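The Slow Hands of Jarkby

Mwanaisha Kimaro sees her first patient at seven in the morning, before the bakery downstairs has finished unloading. She has practiced massage therapy in Jarkby for most of her working life, and many of the people on her table are there for the same complaint: a shoulder that stopped moving properly and never quite started again.

Frozen shoulder usually comes on gradually. Reaching for a seat belt hurts, then sleeping on that side does, and after a few months the arm won't go above the chest. It can take a year or more to loosen.

Hugo Guillot, a retired roofer, put up with his for a whole winter. "I was putting my coat on with one hand and my teeth," he said. His doctor sent him for physical therapy, and his daughter sent him to Kimaro. He did both, and kept a notebook of how far he could reach up the kitchen door frame.
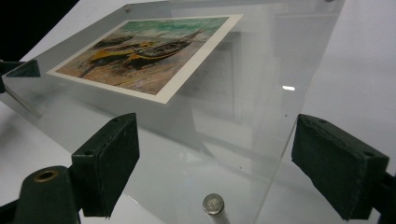
Kimaro spends most of a first visit asking questions. She wants to know how a person sleeps, what they lift at work and what the doctor has already ruled out. Anyone with numbness or a recent fall goes back to the clinic before she will touch them. The hands-on part is slow, and she works on the neck and upper back well before she gets near the joint.

She learned that order from Iraklis Gkikas, who trained her and still takes students two days a week. Gkikas, now mostly teaching, asks for 300 supervised hours before he will sign anything. Students complain about it. "They want the shoulder on the first day," he said. "I give them feet."

Enda Mac an tSaoi, a physical therapist at the Bodnár clinic across the river, shares a number of patients with Kimaro. He is careful about what he credits to massage. It can ease pain and help people relax enough to do their stretches, he said, but the stretches still have to be done, and some shoulders get better on their own schedule.

Guillot goes every other Monday now. In November he got his hand to the top of the door frame and wrote it down. The left shoulder has started to ache a little, and he has an appointment about that one too.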